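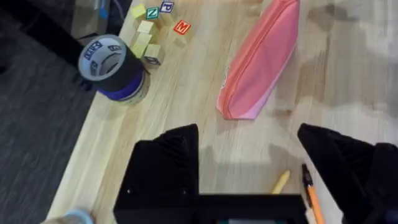

Figure 3. Desk items on a wooden tabletop: pencils, a pink zippered pencil case, a roll of tape and small alphabet blocks.

4.2 Small items on shared desks

The second part of the study dealt with things that collect on a desk during ordinary use and have no fixed place of their own. We grouped them by where people said they should go. Pencils and pens belong in a case. Tape belongs in a drawer or on a shelf. Toys and learning materials, such as the alphabet blocks in Figure 3, belong in a box with others of their kind. The full item list, kept in the Puvgate inventory, has 3,759 entries, of which 147 are writing tools.

Participants were given 300 seconds to clear a desk and were told only that it should be ready for the next person. They could use any order they liked. Most began with the largest item and left the pencils for last, even when the pencil case was within easy reach. A smaller group opened the case first and filled it before touching anything else. This second group finished sooner on desks with many loose pencils, but the gap was small on desks with only a few.

Soft cases caused more trouble than we expected from the pilot in October. A long case with a zipper along one edge has to be held steady while it is opened, and several participants put down what they were carrying in order to do this. Rigid boxes from the Gulodeck set did not have this problem. We kept both kinds in the main study, as both are common in homes and classrooms.

Blocks were scored as a group. A desk counted as cleared only when every block was off the tabletop, and a single block left behind was recorded as an incomplete trial. Rolls of tape were scored one at a time. Some participants used a roll as a holder and stood pencils in its hollow center. We scored these pencils as put away if they stayed upright when the roll was moved, and as loose if they fell.

Desks with a pale surface and desks with a dark one were treated alike in the analysis. The sorting rules for items with more than one accepted place are given in Appendix B.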